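Gillen Household Textiles Care Notes: README

Print this page | E-mail this page

Gillen is a set of 1021 short plain-text notes on washing, drying and storing household cloths. The notes were compiled in Chala from care labels and laundry logs. Each note covers one item and one wash.
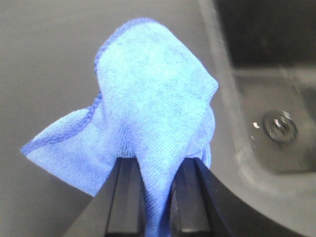
Blue microfibre cloth with a darker hemmed edge.

Fields

- item_id: unique number
- fibre: cotton, linen, microfibre, wool or mixed
- colour: as written by the person logging
- wash_temp: degrees Celsius, up to 40
- softener: yes, no or blank
- remarks: free text, Canadian spelling kept

Blank softener entries mean the question was skipped. Do not read them as "no". 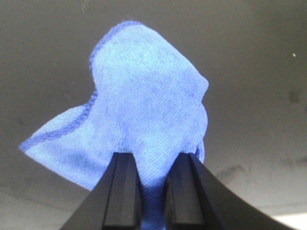 Known problems

Tea towels are over-represented. In 19 notes the fibre was guessed from feel and the remark says so. Version 2 merged the Nolitau logs, which recorded line drying and tumble drying under one code. The two can't be separated now.

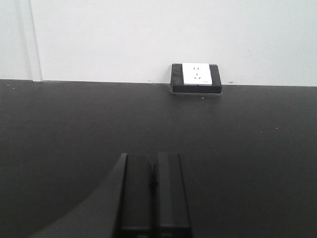 Drying times were logged indoors and depend on the room, so treat them as a rough guide. Notes added after February use the revised colour list.

Use

Free for teaching and non-commercial work. Please cite the version number and report errors through the Zitent tracker.

Related items
Gillen stain glossary
Nolitau line-drying logs
Care label symbols, plain-text key

Contact | Copyright Gillen | Back to top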